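March
By Michalis Pappas

Dolura is putting its clear shelf trays into small shops and canteens from this month. First orders going out of Mosutholm now, 1,377 trays in all.

Simple idea. Each lane keeps one product standing up, a pusher block holds it there, and staff can see whats left without lifting anything.

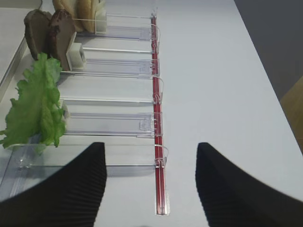

Clear tray lanes clipped along a red rail, bread item in the top lane.

"People want to find the bread and get on with their day," said Mieczysław Pawłowska, who runs shop fittings at Dolura. "Same for whoever fills it."

Trays lift out for washing. Spare clips in every box. Diltotby canteen has had a set since the winter and has orderd more.

Price lists and samples from the Mosutholm office, mornings best.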